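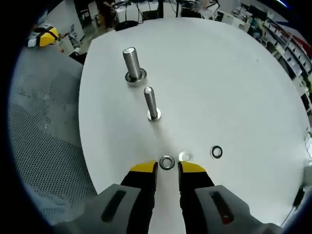 Bolts and washers on the round table, jaws open over the middle washer.

I've spent most of October putting washers on bolts with a hand-held gripper. You hold the thing by its handle, squeeze to close the jaws, and the camera on top records what your hand did. Later the recordings go into training for the arm, which is meant to learn the job from them. The project is called Rovitz and I'm one of the people doing the demonstrations.

The table has two bolts standing upright and a few loose washers. The bigger bolt is the easy one. The slim one falls over if you come in at an angle, and then the take is spoilt and you start again. I have 389 takes saved so far and 196 of them passed the check. Most of the failures were mine from the first week, when I was going far too fast.

What I do now is stop above the washer, line it up between the yellow tips, go down, close, wait a moment, lift. It feels silly to wait, but the takes with a pause in them pass more often. Thin washers are still a pain – they lie flat and the tips slide over them. The pale ones are also hard to see on a white top, and I've asked whether we could try a darker one. No answer yet.

My wrist starts to ache after 21 takes or so, so I swap hands. Left-handed takes are allowed, they just get a different label.

Next month we move on to nuts from Starnard, which have to be turned as well as placed. I had a quick go with one this afternoon and dropped it twice. I'll write that up when I've got a few that pass.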